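Laundry task, club build thread: fold on the bed or on the washer top?

tollam_rosaura
ok so posting where we are. cloth fold part of the challenge, practicing with the hand-held gripper on the bed in the lab. need opinions before we lock the plan in January 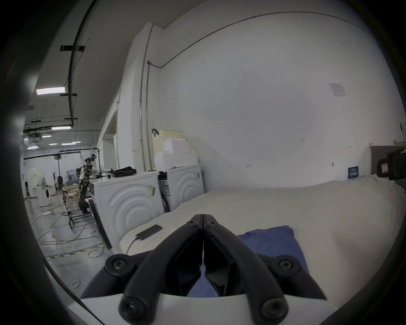

question is do we keep collecting folds on the mattress or move everything to the washer tops like Arūnas wants. we have 970 fold runs so far, all on the cream sheet. dark blue cloth. works ok in replay, corners are still bad

A_Magi
for the record I said SOME of it. rules say the item starts at the washer. if every fold we train on is on a soft sheet then first time it sees a hard top its going to push straight down and stall. seen it at Fustidholm last year, two teams

vkl
disagree. washer tops are full of stuff. foam boxes stacked on one, black cloth and tools on the other. who is clearing that every session. not me

A_Magi
takes five minutes

vkl
it takes five minutes and then the boxes go where exactly

nkenins
Can someone move the phone off the sheet before runs?? It's lying right there next to the cloth with the charging cable hanging toward the edge. Every run that has it in view the policy learns phone = fold goes on the right. I threw out a bunch for this already

tollam_rosaura
sorry, will do. wait does it really learn that

nkenins
Ours did. Zaidi branch, look at the eval notes. Moved the phone to the other side and it folded air

panganiban_r
lol

panganiban_r
also fingertips. are we closing all the way before approach or starting half open? I have been starting closed and Vija starts open, pretty sure thats half our variance rigth there

vkl
open. always open. closed you drag the cloth

panganiban_r
closed you dont snag the sheet tho

A_Magi
pick one and put it in the doc, dont care which

nkenins
Open. Writing it down.

tollam_rosaura
ok and numbers. target was 2,306 runs total for the Grasadex entry, if we stay on the bed we get there easy. if we split, I dont know

A_Magi
I'd take fewer runs and 2 surfaces over 2,306 of the same thing

vkl
Tollamcombe used one surface and placed ahead of us. just saying

A_Magi
Tollamcombe had 2,182 runs and somebody who labeled them properly

nkenins
Labels are fine. Labels were fine last time too.

A_Magi
they were not fine

tollam_rosaura
guys. proposal: bed until the corners are fixed, then washer top. left one first, its only the black cloth pile and the tools to shift, the foam stays where it is. and cables off the floor on that side before anybody walks around with the gripper, I nearly went down at 4pm

vkl
ok with that if clearing goes on the rota

panganiban_r
+1, can do first two sessions. do we need a different color cloth too or is blue ok for both

nkenins
Blue for now. Sheet is pale so contrast is easy, the washer is white so should be same ish. Try a light one later and watch it break

A_Magi
still think we should start now but fine. whoever has the spare fingertip bolts pls bring them back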